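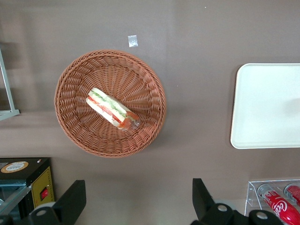 **Brophy band, sleep tracking stops at 2 in the morning**

**grendirberg_fan** wrote:

Hello all. I have bought the Brophy fitness band in May and I am mostly satisfied with it. The steps and the heart rate look correct to me. But the sleep record stops at 2 am every night, and the rest is a grey line. I have already restarted the band and installed the app again. Has somebody seen this behaviour?

**Destach** wrote:

Which phone? On mine the battery saver closed the app during the night. Allow it to run in the background and try again.

**grendirberg_fan** wrote:

It is a Justitz phone, the small one. Battery saver is off, I checked it twice.

**smlau** wrote:

The phone should not matter. The band keeps its own record and sends it in the morning. Mine holds 2 nights without any phone near it. I think your strap is too loose and the sensor loses contact when you turn over.

**Destach** wrote:

I don't agree. With a loose strap you get holes here and there, and he has a clean stop at the same hour. That is software.

> The band keeps its own record

Only if "offline storage" is on. It was off on mine when I opened the box.

**smlau** wrote:

Fair point about the hour. Mine was on from the start, but I bought it from a different seller.

Siu-ming Lau

**kettle_77** wrote:

For $154 I would send it back. My old watch did this without any settings.

**grendirberg_fan** wrote:

Offline storage was off! I have switched it on now, and I also made the strap one hole tighter, so we will not know who was right. I will write again after a few nights.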